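Corkside Kitchen Set: two-arm table tasks
README for the student project, revision after the May recordings
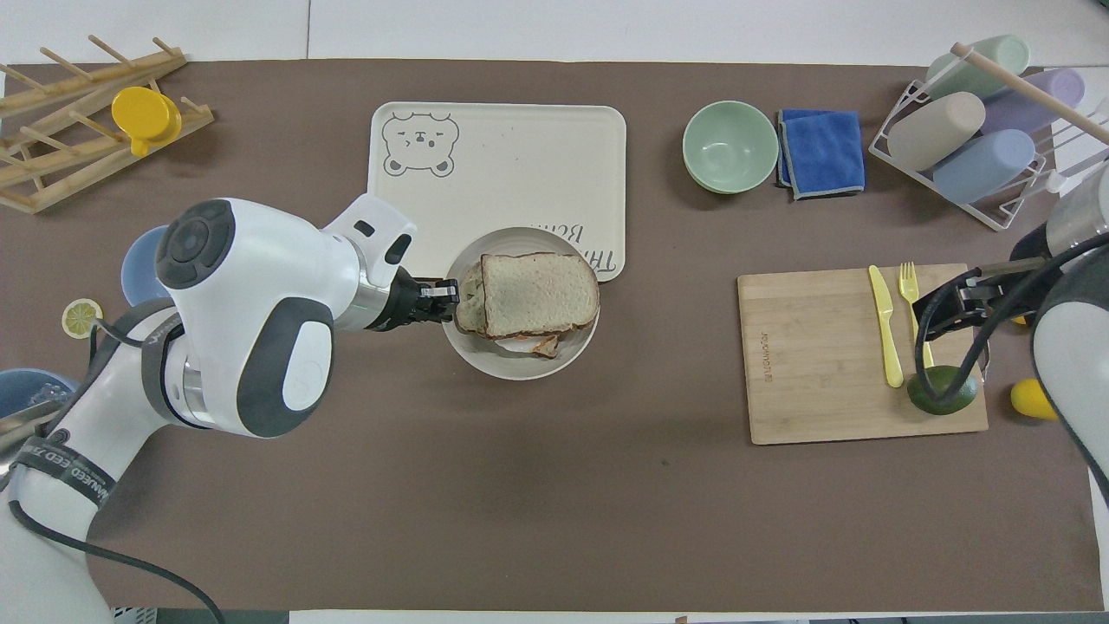

Rattana Wattanapong asked that the next person to add episodes read the section on task text before recording anything, as fixing the sentences afterward took longer than the recordings did. That section is now placed ahead of the setup notes.

What this is

Recordings made by the Corkside robotics club for its year project. Two arms work over one table set with kitchen things and food. A club member drives both arms by hand, and each run is saved as one episode. The set was made so that club members could train small policies of their own and compare them at the end-of-year meeting.

Size

The full set holds 2,069 episodes. Of these, 2,000 are for training and the rest are held back for testing. Please do not train on the held-back ones, even for a quick check. The first plan was for 3,000 episodes, and some old file lists still give that number. Ignore them.

Task text

Each episode has one sentence in plain English saying what the arms are to do. Rules:

- Name the object and where it goes. "Put the lemon in the bowl" is fine. "Clean up" is not.
- Say left or right only when there are two of the same thing on the table.
- Write the sentence before the run starts. If the run turns into a different task, throw it out and record it again.
- Use the same word for the same object every time. The word list is in words.txt. It has "avocado," "sandwich," "cutting board," "tray," "dish rack" and so on. New objects go in the list first.

Table setup

The brown mat stays down for all episodes. The objects on top of it are moved between sessions, and plates may overlap trays or sit close to an arm. We leave crowded layouts in on purpose. Policies trained only on the early, tidy layouts did badly as soon as a second plate was added.

Folders

train/ and test/ have the same structure. Inside each one:

- video, one file per camera
- joints.csv, joint positions and gripper opening for both arms
- task.txt, the sentence
- notes.txt, only if the driver wrote something

The two loaders are named Sevari and Mavetti, after the teams that wrote them. Sevari reads everything into memory and is easier to change. Mavetti reads one episode at a time and is the one to use on the lab laptops. They give the same output, apart from the order of the cameras.

Known problems

- The first 100 training episodes have gripper values that run the wrong way (0 is open). Both loaders correct this. If you read the CSV files yourself, you have to do it.
- In some episodes the right arm does nothing for the whole run. These are marked one_arm in notes.txt.
- Soft food changes shape over a session. Expect the same item to look different in later episodes.
- The Châu branch has a script for trimming still moments at the start of a run. It also trims pauses in the middle, and it has not been merged.

Use

Free for class and club work. If you show results outside the school, name the club and say which loader you used. Send corrections as a pull request with the episode number in the title.

Last changed Dec 3, 2019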